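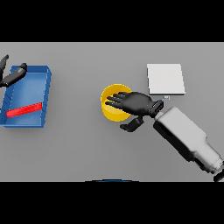

According to Lyle Begay, the cell at Sotdale did take work off his bench, and what it left behind was the part of the job he used to do while thinking about lunch. We heard versions of this remark all through June, usually from people who had a part in one hand and wanted us to move.

Of the 19 kitting staff we interviewed, 12 said their shift was now lighter on the arms and heavier on the nerves. Before the Mudeck cell, a kitter picked a rod from a tray, stood it in a cup, and slid the cup along. Every placement was now tried first in simulation, and the kitters were asked to review the runs and mark the ones they would be ashamed to have done themselves. The review form allowed 63 characters for comments. Several respondents found this generous.

Figure 1 is a simulated frame of the transfer step. The red bar lies in the blue tray, with the right hand reaching over the yellow cup. Experienced kitters had firm views on how a rod ought to approach a cup, none of which appeared in the work instructions, and they disagreed with one another at length – a finding we had not budgeted time for.

Chak-lun Tse told us that reviewing was "like being asked to grade your own walk." He had never described the motion to anyone, and after 90 shifts of describing it he reported doing it worse by hand. Management at Tastthorpe, where the cell is to be installed next, has read this as a training matter. The kitters read it as a pay matter. Both groups cited our interim report.

Figure 1. Transfer step, simulated.

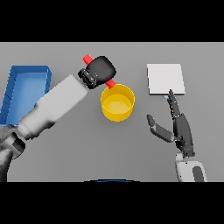 4.3 Who Gets to Stop the Cell

The stop rule at Sotdale was written before anyone had reviewed a run, and it gave the decision to the shift lead, whose desk is in another room.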